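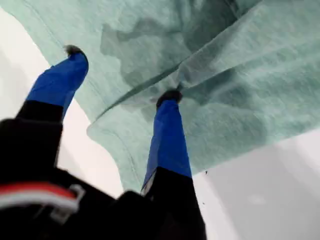
Pale green cloth, seen from below.

8 min read

The label sewn into a garment or a bedsheet is a short technical document, and most people read one line of it. Fibre content gets the attention. The rest, where it appears at all, covers yarn count, weave, finish and care, and those four have more bearing on how long a cloth lasts than whether it began as cotton, flax or wood pulp.

Thread count is the figure most shoppers know. It is the sum of warp and weft yarns in a given area, usually a square inch even in countries that went metric decades ago. A plain-woven sheet in single-ply yarn reaches a practical ceiling well before the numbers printed on the more expensive packets. Past a certain density there is no room for another yarn unless the yarn itself becomes finer, and very fine yarn spun from short fibre breaks. Larger figures are commonly reached by counting plies. A two-ply yarn is two strands twisted together, and a mill that counts each strand can double the number without altering the cloth.

For this article we bought four flat sheets, all sold as 300 thread count and all labelled pure cotton. The Hestik and the Bech were percale, a plain weave in which each weft yarn passes over one warp yarn and under the next. The Flerura and the Nokomton were sateen, in which the weft floats over several warp yarns before it is tied down. Floats reflect light evenly and give sateen its lustre. They also leave a longer stretch of yarn exposed to abrasion, and abrasion is how most sheets fail.

Under a counting glass, the two percales matched their labels to within a few yarns. The Flerura matched as well. The Nokomton reached its figure only when plies were counted separately. That does not make it a poor sheet. It was the heaviest of the four and had the least show-through when held to a window, but a buyer comparing packets in a shop would have no means of knowing what the number referred to.

Finish is harder to assess. Much of the softness felt in the shop comes from mechanical brushing or from a silicone softener applied at the end of production. The softener washes out over time. Brushing raises short fibres from the surface, and these form pills where the cloth is rubbed, usually at shoulder height and at the foot of the bed. Mercerizing, a treatment with caustic soda under tension, is more durable. It swells the fibre, improves dye uptake and increases strength. It is seldom mentioned on packaging.

Colour matters too. Pale shades carry less dye and so lose less of it, though they show body oils sooner. Reactive dyes bond chemically with cellulose and hold well in a warm wash. Pigment prints sit on the surface in a binder, feel slightly stiff when new and wear away at the folds.

Shrinkage is the remaining variable. Untreated cotton can lose several per cent of its length in the first few washes, as tension put in at the loom is released. Pre-shrunk cloth has been compressed lengthwise at the mill to take up most of this. A fitted sheet with shallow pockets leaves little margin, and the elastic will generally give out before the cloth does.

For buyers, the more useful checks are physical. Hold the cloth up to a light and look for uneven yarns. Rub two faces together for a minute and inspect for lint. Read the seam allowance at the hem - a narrow one will fray. Staple length, if stated, is worth more than thread count.

Comments (3)

percale_only: Good to see plies explained. My sateen set wore through at the feet in two winters. The percale on the spare bed is older and still fine.

M. in Moncton: Any chance of the same for linen? The labels are even worse.

dryline: Rub test works, but wash it once first. Softener hides a lot.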